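Home | Syllabus | Notes | Labs | Problem Sets | Staff

Unit 7 Handout: Hand-to-Hand Contact Faults in Two-Arm Tasks

Read before Wednesday's lab. Bring your Unit 6 log sheets.

1. Background

The Jukia sorting task uses two arms with jointed hands. The left hand takes the part, the right hand comes over to it, and the part ends up in one of two trays. In simulation the controller is run by Alaoui, our task planner. It checks each arm against the table, the trays and the other arm before it sends a motion.

In September we ran 600 trials overnight. The log showed 307 completed placements. Of the remaining trials, 40 stopped on the same fault, listed as SELF_CONTACT_HAND. The rest were dropped parts and timeouts, covered in Unit 8.

2. What went wrong

The planner treated each hand as a single box fixed to the wrist. That box was sized for a closed hand. When the right hand approached with its fingers extended, the fingertips were outside the box and the planner did not check them at all. The physics engine did check them. It reported contact between the hands, and the safety layer froze both arms.

The fault came up only in the stretch of the task where both hands are at the part. This is also where the clearances are smallest, so a small error in the hand model matters more than it would anywhere else.
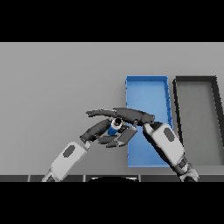

Figure 7.1. Simulated two-arm task. Right hand reaching over the left hand and the blue cylinder, near the blue tray.

Note how far the right fingers extend past the palm. A box drawn for a closed hand would leave most of that length out.

3. Why it was missed

Unit tests used a closed hand in every case. The Votico checker passed all of them, and the pass was correct for what it was given. The test set had no pose with the fingers open near the other arm.

The first fix tried was to raise the contact limit in the safety layer. Do not do this. It hides the fault in simulation, and the same settings file is loaded on the Plimari lab cell.

4. The fix

Each finger segment now has its own collision shape, updated from the joint angles. Planning is slower -- nearly 550 ms per motion on the lab machines -- but the planner and the physics engine now check the same geometry.

5. For lab

Load the old hand model and replay one of the faulted trials. Write down which finger segment touches first and the joint angles at that moment. Then switch to the new model and replay it from the same start state. Hand in both logs with a short note on any motion the planner now refuses.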